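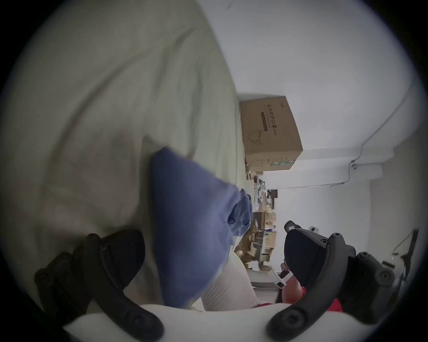 The Jorkico cloth is our all-purpose cotton square for the home, and we sew it in Rumov in 2 sizes. People use it for dusting, for wrapping shoes in a suitcase or as a light cover on the pillow. The blue is a medium one, a little toward periwinkle, and it stands out well on a pale grey-green fabric. It creases when you leave it crumpled – this is normal for cotton, and a warm iron makes it flat again.

Care: machine wash with similar colors. The first time, please wash it alone.

Packing: sold in sets of 5 or 16 pieces, folded, with a paper band.

Colors: blue, sand, white. The sand color is out of stock and comes back in August.

Delivery from the Neresik warehouse takes up to 9 working days. For larger orders please write to Hubmann, our partner for hotels and guest houses – they also keep samples of the fabric.

Page updated 10 July 2023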